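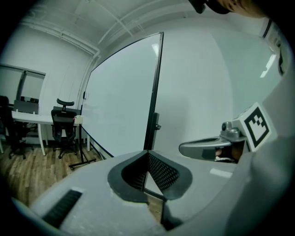

# Decisions Need a Written Record

Most small engineering offices keep their decisions on a whiteboard until the next meeting needs the space. The board is a good tool for working out a problem in company. It is a poor archive, and a phone picture of it is only slightly better: the picture keeps the arrows and loses the argument.

At Huerta, where I worked on pump controls, we changed a default timeout from 400 to 1,000 milliseconds one September. The change was correct. Two years later Hiwot Adugna inherited the code, saw no stated grounds for the larger value, and put the old one back. Finding the fault took 77 hours of billed time. A paragraph in the repository would have prevented it.

My proposal is narrow. Any decision that changes an interface, a default or a supplier gets a dated text file stored with the code. The file states the decision, the options rejected, and the conditions under which it should be reopened. One page is the limit. The person who argued for the change writes it before the change is merged.

Bukola Bashir objects that engineers will write these files badly. Some will. A bad paragraph can still be searched, and its author can be asked to fix it. She also objects to the volume, and here I partly agree. Routine fixes should be exempt, and the exemption should be written down too.

Meeting minutes do not fill this role. They are sorted by date, and the reader two years on has only a line number.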